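**Unit 3: Working Surfaces and Posture**
Clusell Institute, Department of Workplace Health
Revised May 17, 2019

These notes accompany the third lecture of the course and should be read before the practical session in the Trevor Building. Students are expected to know the terms set in italics.

## 3.1 Surface height

The height of a working surface is set by the task and by the person who performs it. The usual reference point is *elbow height*, measured from the floor with the upper arm hanging freely and the forearm level. For seated work, the measurement is taken from the seat and added to the height of the chair.

Fine work, such as assembly or drawing, is placed slightly above elbow height so that the eyes are closer to the task. Heavy work is placed below it, where the weight of the upper body can be used. Light general work falls between the two.

A surface that is too high causes the shoulders to lift. The effect may go unnoticed for the first hour and is often reported later as neck pain. A surface that is too low bends the back forward, and tall employees are affected first.

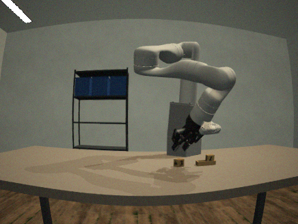 ## 3.2 Reach

Two zones are marked on any working surface. The *normal zone* is the area covered by the forearm while the upper arm stays close to the body. The *maximum zone* is the area covered by the whole arm without leaning. Items in constant use belong in the normal zone. Items needed a few times a day may be kept in the maximum zone, and everything else should be stored elsewhere.

In the Nurlow survey, 24 workstations were measured over one August. At 15 of them, the item used most often was stored outside the normal zone. The layouts had generally been inherited from an earlier user of the desk.

## 3.3 Finish and color

Glossy surfaces reflect overhead lighting and should be avoided where reading is required. A matte finish in a light neutral color is suitable for most purposes. Very dark surfaces create a strong contrast with white paper and tire the eyes.

## Reading and assignment

Read the Flatamstead case study in the course packet, pages 3 to 15. Measure one working surface that you use regularly, record its height against your own elbow height, and sketch both reach zones to scale. Sketches must show units. Written work is limited to two pages and is submitted at the start of the next lecture.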